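Search notes Go
Shared 3 times | 2 comments

Ridach kitchen data meeting, Friday, notes by me (Marcelle Millet)

Hi all! I said I'd type these up before lunch and I'm only a little late. Mohandas ran the meeting, I took notes and also talked too much, so if I've put words in your mouth just fix them in the comments.

We started with the count. The Honitus kitchen set is at 700 accepted episodes, which is everything through Thursday's last shift. Mohandas wanted to know how many of those are the plush food tasks, and the answer is 300. He thought that was low. I thought it was pretty good considering we only switched to plush food in March (and the first week was mostly me relabeling things), but okay, we agreed to keep plush food as the main task for the next round.

Then we got into starting positions, and this took up most of the hour. I'd gone back through a batch and a lot of the episodes start out nearly the same, with the toys on the plate in the same order and the arm coming down from the same spot. Mohandas says the model will happily learn the order and ignore the instruction, and I believe him, he's been burned by this on Ornden. So from now on whoever is operating shuffles the food before every episode, and turns it too, don't just swap two pieces and call it new. 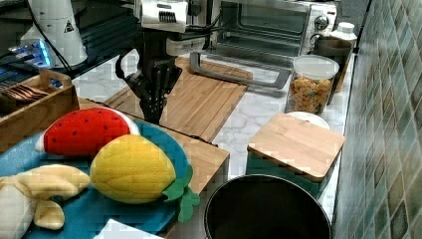 I asked if we should move the cutting board around as well. Yes, but only between blocks, otherwise the resets get slow and everybody starts cheating. The toaster oven stays where it is. There was a long side conversation about whether background stuff like jars and canisters should be changed out, and we didn't settle it! Mohandas is going to try one block each way and bring us something to look at.

Failed grasps: keep them. I know the old sheet says to throw them out, please ignore the old sheet. If the operator misses and then recovers, that's one episode, marked "recovered." If you have to reach in with your hand, stop recording and mark it "assisted." We had 2 people doing this three different ways, and one of them was me, sorry.

Instructions: less stiff, please. "Put the lemon on the board" is fine, but so is "can you get the lemon over there." We want both kinds. I'm writing a list of phrasings and would love help, especially from anyone who doesn't talk like I do.

Namboodiri wants a sample before they sign off on the format. We'll send 3 episodes, including one recovered. Mohandas picks, I check the labels.

To do:
Marcelle: new label sheet, phrasing list
Mohandas: background test blocks, sample for Namboodiri
Everyone: shuffle the food

Next meeting is same time, same room. I'll bring the good coffee.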